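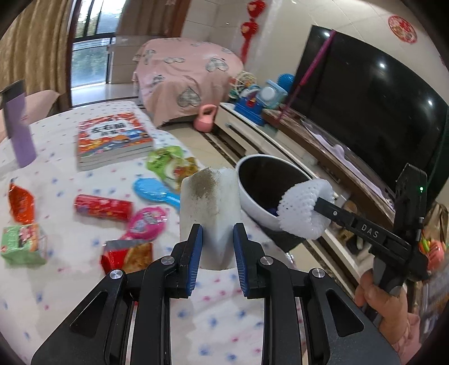
How long does it take to ride out to Kiltodstead and back? All day, if you stop for lunch and walk the last bit of the big hill like I did.

I'm writing this on Thursday night with my feet up on a pillow and my legs humming, and I want to get it all down before I fall asleep. I did it! 50 miles on the Buvier, out by the ridge road and home by the river. The map had more than 4000 feet of climbing on it and I felt every one of them.

I left at first light with a jacket on and both lights blinking. October mornings are my favorite for this. The air was cold enough that my ears hurt for the first few miles, and then the sun came over the feed store and everything went gold at once, the stubble and the fence wires and even the gravel. I had the road to myself until the school bus. I sang for a while (badly, the same half of the same song) and stopped singing when the grade started.

The ridge road climbs in steps. You get a steep part, then a flat part where you think you're finished, then another steep part. Last summer I tried it in too high a gear and had to quit at the second step, so this time I shifted down early and just spun along like somebody's grandmother on her way to church. It worked so well! I got past the water tank, past the place with the llamas, past the old quarry gate, and I still had breath left to say good morning to a man fixing his mailbox. He said something back but the wind took it.

Then the last step. It's short and it's awful. I made it to the bend and got off and pushed, and I don't mind one bit. The view from the top is the same either way, and it was so clear today that I could see the far side of the valley and the smoke from a brush fire somebody was burning way down by the tracks.

Kiltodstead is tiny. Post office, church, a gas pump, and Lenz, which is a bakery in the front and a hardware counter in the back. I had planned on a sandwich and ended up with potato soup, a cheese roll, a slice of plum cake and then a second slice of plum cake for the road, and the second one got badly squashed in my jersey pocket and tasted even better for it. The coffee comes in a mug the size of a flowerpot. I sat by the window where I could see the bike and rubbed my knees. I also bought a small roll of friction tape from the hardware counter, because the end of my left bar tape had started to unravel. Fixed it on the bench outside. Ugly, but it's holding.

Going down the other side was the best part of the whole month. Long open curves and new pavement, and the leaves on the maples just starting to let go. I kept both hands on the brakes and still yelled out loud a couple of times. At the bottom you pick up Route 123 for a mile or so, no shoulder, trucks, hated it, and then you turn onto the river path and it's quiet again.

Somewhere past mile 30 I hit the slump. I knew it would come and it still surprised me how gloomy I got, pedaling along a perfectly pretty river and thinking about selling the bike. I ate the squashed cake and drank a whole bottle of water, and ten minutes later I was telling a heron how handsome it was. Must remember: eat before I'm hungry. I've written that in this diary before, I'm pretty sure, with an underline.

The Skemum computer on the handlebars quit twice on the river stretch and lost part of the ride, so the line on the map goes straight across the water like I took a boat. I'll wipe down the contacts this weekend. The rear brake squeals too, and the saddle could come up a hair, maybe the thickness of a coin. Chain was fine all day. The new gloves are wonderful, no numb fingers at all.

Home while it was still light, bath, two bowls of noodles, and a big orange. I should have stretched and I didn't. Next time I want to go the other way around, up the river first while I'm fresh, and see if the ridge is any kinder from the east. Need to buy more oats and put the jacket in the wash.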